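3.2 Why the rack matters more than the towel

Of all the habits we looked at, the one that taught us most was the way households leave their washing-up to dry. We had expected the interesting differences to lie in detergents and water temperature, and the first round of visits in Ristgate put us right within a week! People wash in much the same way. They dry in wildly different ways, and they have strong and often delightful opinions about it.

Our kitchen diaries cover 442 households, each of which noted what was washed by hand, where it was put down afterwards and when it was put away. Taken together they record 780 separate drying sessions. Gronow and Farooqui coded each session by the surface used (rack, folded cloth, bare worktop, draining board) and by the way cups were placed, and Weerasinghe checked the coding against the written comments. Where the coders disagreed, the comments nearly always settled it, as diarists were happy to explain themselves at length. One wrote half a page on why mugs should never touch a tea towel.

The placing of cups deserves a closer look. A cup turned upside down on a flat, smooth surface makes a nearly closed chamber. Moist air under the rim has few ways out, and the last film of water can linger long after the outside feels dry. Lift the same cup onto wires and air can pass beneath it, so the inside dries at something much closer to the pace of the outside. This is old kitchen wisdom, of course, and it was a real pleasure to see how many diarists had worked it out for themselves. Several propped cups on a spoon handle. Others leaned them against the wall tiles, a method we came to call the Delto lean after the street where we first met it.

Still, owning a rack and using it are different things. In 451 sessions the household had a rack on the worktop and at least one cup was set down beside it (Figure 7). The comments point to haste, to racks already full of plates, and to a fondness for keeping "my" cup within reach of the kettle. We find this last reason the most promising for future work, as it suggests that where a rack stands may matter as much as how it is built.

Figure 7. A wire dish rack with an upside-down cup set directly on the tabletop (rendered image).
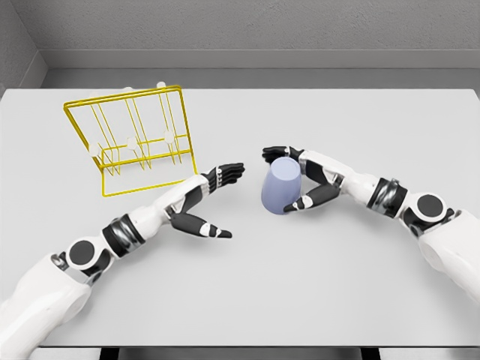
3.3 Cloths, folds and the second use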